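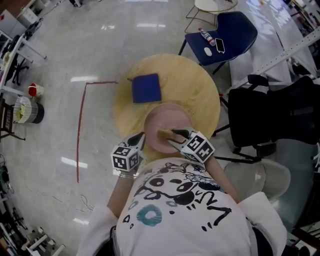
Bożena Mazurek wants to know why the marker cubes get checked before the finger pads, when the pads are what wear out. Fair question, and she asked it on the last sheet too, so I've put my answer under item 4 where it won't get lost.

September 2019
By Humaira Hashmi

Cuervo hand-held cell, Usetton floor, setup and safety check. Sheet 3536. I did this round with Sidra Kazmi reading the items out and me poking at things, and my comments are typed in under each one. Anything marked OPEN still needs someone.

1. Floor tape in place, corners not lifting.
OK. I ran my shoe along all of it and nothing caught. The red is scuffed in a couple of spots, but you can still tell where the line goes, so I'm leaving it alone until it gets worse.

2. Cables off the walking path.
OPEN. We keep failing this one! A white cable was lying in a loop on the floor near the tape. I moved it and it'll be back by lunch if we don't clip it down. Dušan Dimitrov has the clips. Dušan, please, the short ones, the long ones pop off as soon as somebody rolls a chair over them.

3. Table steady, top clean.
OK after fixing. The Mamwood table had a wobble when I leaned on one side, so Sidra held it while I went underneath with the hex key and snugged up the leg bolts (don't crank on them, they go into wood). Wipe the top with a plain damp cloth and then dry it. No spray cleaner. It leaves a film and then everything skates around when you try to pick it up, and you'll spend an hour blaming the grippers like I did in January.

4. Marker cubes tight on both grippers, faces clean.
Left OK, right OK after fixing. Hold the gripper body in one hand and try to twist the cube with the other. Any play at all, stop. The right one had a tiny click in it. I backed the screw out, put on a dot of the blue threadlocker and ran it back in, and now it feels solid.

For Bożena: a worn pad drops things and you notice right away. A cube that has shifted a hair gives you a whole day of recordings that look fine and aren't, and then we get to throw them out. That's why it goes first. I'm happy to swap the order if somebody talks me into it.

Also, no fingerprints on the black squares. Shiny smudges under the ceiling lights are enough to lose the marker at some angles. Dry microfiber only.

5. Finger pads, both grippers.
OK. Look at the inner face, where the ribs are. If the ribs have gone flat or there's a tear at the tip, change the pads as a pair, on both sides, even if only one looks bad. Carketti's sheet that came in our box says 1000 cycles and I think that's pessimistic for the soft stuff we handle, but I don't want to be the one who tests it. Hajar Lamrani asked if we can turn a pad around and get a second life out of it. You can get it on that way, yes, and it grips crooked. Please don't.

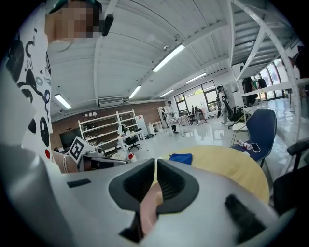
Pads toward the table, second gripper with its marker upright.

6. Jaws open and close smoothly.
OK on both. Squeeze slowly all the way shut and let go slowly. You're feeling for a gritty patch in the middle of the travel, which is usually lint. Blow it out with the hand bulb. I know the canned air is right there in the drawer and it's tempting, but it pushes the lint further in.

Do the squeeze with each hand, too. I'm right-handed and I always think the left gripper is stiff, and then Sidra tries it and says it's perfectly normal. Get a second opinion before you take one apart.

7. Gripper housing, no cracks, no loose covers.
OK. I pressed around the edge of both shells with my thumb. The left one creaks, has always creaked, no change from last time.

8. Wrists and sleeves.
Comment only. The printed list says nothing dangling at the wrist. A thin bracelet sitting close to the arm has been let through up to now, and I've gone back and forth on it. It's fine for reaching across a table. It's not fine if you're the one with your hand in the jaw linkage doing item 6 with the cover off, so take it off for that. Hajar, can we get the wording changed to say so? As it stands everyone reads it a different way.

9. Work items laid out.
OK. Plate, cloth and small pieces go on the table and nothing else does. Phones and water bottles go on a chair. I'd like a proper shelf for them, and I've asked, and I'm asking again.
A plate over the edge of the table is allowed as long as whoever is working is right there with it. Push it back in when you walk off.

10. Chairs and stools clear of the operator's back.
OK. Step back 2 paces from the table with your arms out. If you bump something, move it. Chairs drift a lot in this room, so do this again after every break even if you skip the rest.

11. Spares on hand.
OPEN. Threadlocker is nearly gone. Pads are down to 6, and I want another bag before we start on the cloth folding. Cube screws are fine.

Comments after the round:

Sidra: the hex key was in the wrong drawer again. I've tied it to the toolbox with string. It looks silly, leave it.

Dušan: clips are in my bag, I'll do the cable this afternoon. Do you want it run along the wall or under the desk?

Me: along the wall, please, and leave some slack at the corner.

Hajar: I'll reword item 8 for the next sheet. Leaving the order of 4 and 5 as it is unless Bożena objects again.

Bożena: I object a little. Leave it.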